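Chapitre 2
Préparer un poste de travail : la table, la nappe, le sol

Objectifs du chapitre
Choisir une couverture de table adaptée à de petites pièces mécaniques.
Lire les plis d'un tissu et savoir lesquels il faut corriger.
Contrôler le bord tombant et le sol autour de la table.

Au chapitre précédent, nous avons appris à nommer les pièces du coffret Omonska. Avant de commencer l'assemblage, il faut encore leur donner un endroit convenable. Beaucoup d'élèves négligent cette étape et posent les pièces sur la première surface libre. Une petite roue dentée claire se perd vite sur un plateau clair, et elle roule facilement si la surface est dure et lisse.

C'est pourquoi nous travaillons dans ce manuel sur une grande table couverte d'un tissu gris foncé. La couleur est mate, elle ne renvoie pas la lumière dans les yeux, et les petits objets s'y détachent bien.
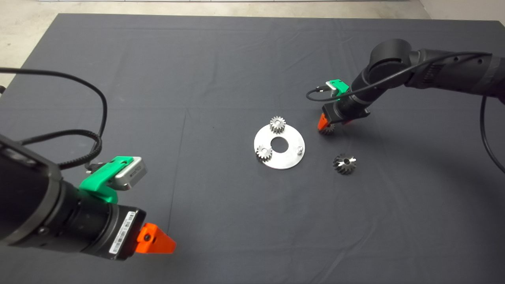

Un tissu qui a été rangé plié garde toujours des marques. Les marques plates ne gênent pas le travail – on peut même s'en servir comme repères pour aligner les pièces. Par contre, un pli en relief doit être lissé avec la main, du centre vers les bords. Si le pli revient, on retourne le tissu et on recommence.

Vient ensuite la question du bord. Le tissu doit dépasser du plateau de 12 cm au minimum, pour ne pas glisser au premier mouvement. Il ne doit jamais toucher le sol, surtout un sol en béton, où la poussière s'attache vite à l'ourlet. Un ourlet un peu oblique est acceptable.

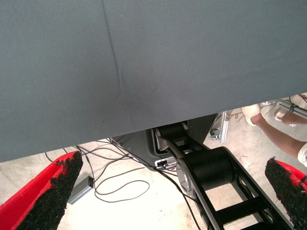 2.1 Mesurer et couper la couverture

Prenez un mètre ruban et notez d'abord la longueur du plateau, puis sa largeur. À chaque mesure, ajoutez deux fois la hauteur tombante choisie. Le calcul complet est expliqué à l'exercice 54.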